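4.2 Does a shiny apple look fresher?

The claim that shoppers read gloss as freshness turns up so often in the trade literature that it is rarely given a source. When we traced it back, most of the papers we found cited one another, and the few with data of their own had asked people whether they thought shine mattered to them. We doubt that this tells us much. People are poor judges of what sways them at a fruit counter, and a question that names gloss has already pointed at it.

We therefore asked a duller question. Fifty-five shoppers at the Nendbridge covered market were shown green apples one at a time and asked to say how many days they would expect each to keep. Gloss was not mentioned by us at any stage. The apples came from two growers' packing sheds, Flasa and Kiani, and each shed supplied the same variety with and without a wax coat. Three store lamps were used in turn, and every apple was seen under each of them.

The waxed apples were given longer to live under one lamp only, the narrow spot. Under the two wider lamps the answers overlapped so heavily that we would not care to argue for a difference. This is awkward for the usual account. If shine itself were the cue, it should have worked under all three, as the waxed fruit was plainly shinier in each. What changed with the spot lamp was the shape of the reflection, which drew in to a small bright patch with a sharp edge.

Colour is the more likely suspect. Shoppers who gave reasons without being asked spoke of greenness far more than of shine, and several used the word "yellow" as if it settled the matter. We had matched the apples by eye for overall colour, which now seems careless. Two fruits can match over most of the skin and still differ near the stem, where people tend to look first.
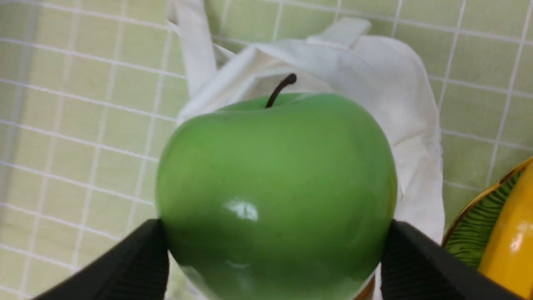
Figure 7. Green apple with a single bright highlight.

Gloss and colour are hard to pull apart on real fruit, and we are not convinced that earlier studies managed it. A highlight hides whatever colour lies under it, so a shinier apple is also one that shows a little less of its skin. The apple in Figure 7 has its white patch a little left of centre on the front, while the upper shoulders, where the green turns slightly yellowish, are left in plain sight. Move the lamp and the patch might well cover the very area a shopper would have used to mark the fruit down. The sheen there is also so even that it could pass for plastic, and it is at least possible that past a certain point shine makes people trust an apple less – a notion the Ellik scale, which treats gloss as a steady good from 0 to 40, has no way of recording.

We would not lean hard on any of this. The sample was small, the market draws an older crowd, and nobody was spending their own money. A fair test would hold the highlight still and vary the shoulder colour alone.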